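**Moved from packing to the demo floor, 2 months in. What changed and what didn't**

**tapegun_ret** wrote:

Posting this because there was a thread in October asking what happens to people when the line gets automated, and most of the answers came from folks it hadn't happened to yet.

I packed at the Harncombe warehouse. When the Clurari cells came in they took over carton packing, and 25 of us were offered a transfer upstairs to what they call the demonstration floor. You hold a gripper in each hand and do household jobs at a table, over and over, and the recordings go to train the arms. Same hourly rate, no night shift. Lately it's been a lot of coiled rope.

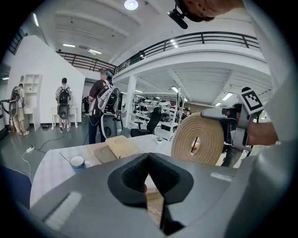
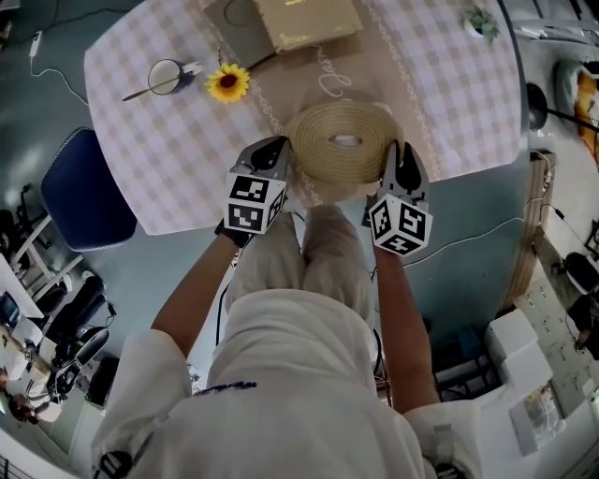 My take so far: it's easier on the back and harder on the forearms. The work is slower than packing but you can't drift off. If your mind wanders you get sloppy, and the take gets thrown out.

**dockside_mo** replied:

Same rate as packing is the part I'd push on. At Fulby they told us the same thing and then the shift premium went away, because there were no nights anymore. I was down 48 dollars a week. Nobody lied to us, it just wasn't in the letter. Check your stub.

**tapegun_ret** wrote:

Yeah, the premium is gone here too. I should have said that. I was day shift already so it didn't hit me, but it hit a few people hard.

**quietline** replied:

I'm going to disagree with the "easier" part. I did this for a season. In packing you could talk to the person next to you all day. On the demo floor everybody has their own task going and you're watching your own hands. I went home less tired and more fed up. I asked to go back to receiving and they let me.

Also, you are teaching the thing that replaces the next building. I don't say that to make you feel bad. I did it too, and I needed the check.

**pallet_jack_77** replied:

The arms were coming either way. I'd take being paid to show them how over being walked out. My brother-in-law's plant got neither.

**quietline** replied:

Sure, but "either way" is what management says. We had some 269 people on the floor before the cells and I never saw a number for after. If the company has a plan for who goes where, it can put it on paper.

**dockside_mo** replied:

Agree with that. What we finally got at Fulby was a written job title. Before that we were still listed as packers on loan, so no raises, no posting rights. Ask what your title is.

**tapegun_ret** wrote:

Mine says "associate, temporary assignment." The Ní Bhriain agreement they keep pointing us to covers transfers but I can't find anything in it about temporary ones.

Any tips for the forearms, by the way? I'm fine until lunch and then my grip goes.

**pallet_jack_77** replied:

Switch tasks every hour if they'll let you. And don't squeeze harder than you need to — everyone does at first.

**quietline** replied:

Report the grip thing in writing, even if it's minor. On a temporary assignment you want a date on it.

**tapegun_ret** wrote:

Will do that tomorrow before I start. I'll post again when I hear back on the title.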